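Demonstration collection (robot learning)

Demonstration collection is the gathering of recorded examples from which a robot learns a task. Each example, called a demonstration or episode, pairs what the robot senses at each moment with the command it is given. A learning system is then trained to produce similar commands when it meets similar conditions.

Methods

In teleoperation, a person steers the arm with a handheld controller, a headset or a smaller copy of the arm. In kinesthetic teaching, the person moves the arm by hand while its joint positions are stored. Scripted collection uses a planner that already knows where every object is, an arrangement most common in simulation.

Simulated collection

Simulated kitchens are widely used for pick-and-place tasks. Fruit, vegetables and dishes differ in shape and size, and a rendered counter can be reset at once with the objects in new positions. Lighting, surface textures and camera placement can also be changed between episodes. 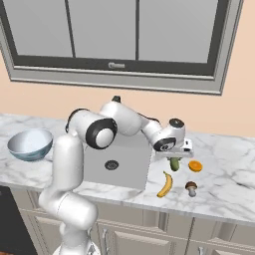
Can a robot be trained on simulated examples alone?
Some skills transfer well from simulation, but contact, friction and soft materials are hard to model, and most projects add a smaller set of recordings from a real arm.

The Vuststead kitchen set, assembled under Mwanahawa Makori, follows this mixed pattern. It holds 300 simulated episodes for each task and 70 recorded on a physical arm. Its operators used the Ultik controller, and files were stored in the Vulico format, which keeps joint angles, gripper opening and camera views on one clock.

Quality control

Episodes are normally reviewed before training. Reviewers remove those with dropped objects, long pauses or missing sensor readings, although some groups keep failed attempts under a separate label. The Baek scale grades each episode from 1 to 5 for smoothness and completion, and episodes graded below 4 are usually left out of the first training run.

See also: imitation learning, teleoperation, domain randomization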